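The things that come down to us in a jewellery box

My mother-in-law's jewellery lived in a biscuit tin for the best part of forty years. It sat at the back of a wardrobe, under the spare pillowcases, and every so often it would come out on a wet afternoon and be tipped over the bed so that whichever children were about could try things on. When she moved to the little flat in Trallthorpe last June, the tin came to me, along with a fish kettle and a very firm instruction not to let her sister have the good brooch.

I put off opening it for weeks. When I finally did, I found I knew hardly anything about what was inside. Who had worn the pearls? Was the chain gold, or had it only ever been pretending? And what on earth do you do with a single earring?

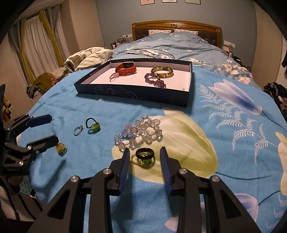 Divina Javier
Home and Family writer

I suspect a good many readers have a tin of their own, or a drawer, or one of those padded boxes with a ballerina who gave up turning long ago. Few of us inherit anything grand. What we get is the everyday stuff, the rings taken off for washing up and the beads bought on holiday, and it arrives in a tangle with no labels and nobody left to ask.

The first person I did ask was Mr Ocampo, who has mended clocks and jewellery from the same narrow shop for longer than I have lived in the town. He made me a cup of tea and let me talk far too long before he looked at a single thing, and then he gave me the advice I have been passing on ever since. Don't clean anything. People will go at an old ring with toothpaste and a nailbrush, he told me, and scrub away the very marks that would have told them what it was.

So we went through the tin with his eyeglass, slowly, and it was one of the nicest hours I have spent all year. He showed me where to look inside a band for the tiny stamped letters, and how plating wears thin first on the palm side, where a ring rubs against everything you pick up. The pearls, I'm sorry to report, were glass. I had half expected it, but I felt a small pang all the same – my husband's grandmother was married in them, and I don't believe she ever knew.

It made no difference to my mother-in-law at all. "Well, they looked lovely," she said, when I rang her on the Thursday to break the news, and then she told me a long story about the wedding, with the vicar's dog in it, that none of us had ever heard before. I wrote it down on the back of an envelope while she was talking, and that envelope is in the tin now.

Writing things down is really the heart of it. My friend's family keep a notebook they call the Jotness, after the village where her grandparents had their farm, and every piece has its own page. Some of the entries are only a line long. "Bought at the market after the harvest, cost too much." Others go on for pages and wander off into recipes and quarrels. When one of the cousins gets married she chooses something from the box, and she has to read its page aloud before she is allowed to put it on.

I have started our own version, in an old school exercise book. It isn't tidy. I begin with what I know for certain, then what I've been told, and then, in pencil, what I am only guessing. My mother-in-law corrects the pencil with great enjoyment when she comes to lunch. So far she has struck out an entire engagement.

If you have older relations you can sit down with, I would urge you to do it soon, and to do it with the things themselves in front of you. Ask about "the old days" and you may get a shrug. Put a bracelet in somebody's hand and the stories come by themselves, usually in the wrong order.
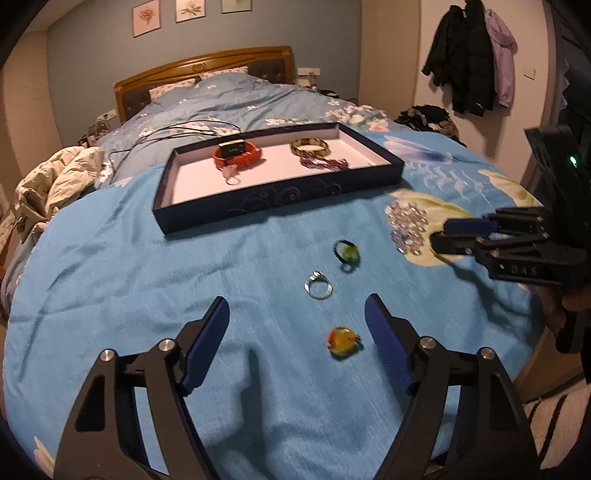
Keeping, sharing and letting go

Then there is the harder question of what happens next. Families have fallen out for good over a pair of cufflinks, and it is rarely the money that does the damage. Two sisters I know took turns to choose, beginning with the younger, and agreed beforehand that swaps were allowed for up to 14 days afterwards. They used every one of those days, and they are still speaking.

Not everything has to be kept as it is, either. There was a brooch in our tin with a broken pin that no one had worn in my lifetime, and I took it to Skostach, a small workshop near the canal where they are very good at this sort of thing. It came back as a pendant, and my daughter wears it with her school jumper, tucked inside the collar where the teachers won't see. I did ask my mother-in-law first. She was quiet for a moment and then wanted to know why we hadn't thought of it years ago.

As for the single earring, it has a page in the exercise book with nothing on it yet except a question mark. And the good brooch is safe, though her sister has asked after it twice.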